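Sudside Soap Swaps: your questions

I get the same handful of emails every month, so I've put my answers in one place. 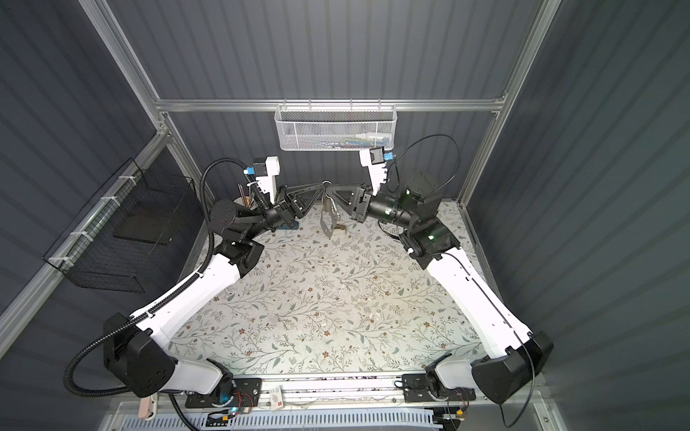 How do I join?
Drop me a line with your name and what you make. It's free, and we've got 115 members now (hello, all of you!).

Do I have to make soap from scratch?
No! Melt and pour is fine. I started that way and still do it when I'm feeling lazy.

How many bars should I send?
Six, each one wrapped and labelled with every ingredient, please. Bars should weigh 100 grams or so, but I won't get the scales out.

Can I post mine late?
A day or two, yes. After that you'll go into the next swap, which is in February.

Who do I ask about allergies?
Reshma Baloyi. She keeps the ingredient list and she's much quicker at replying than I am.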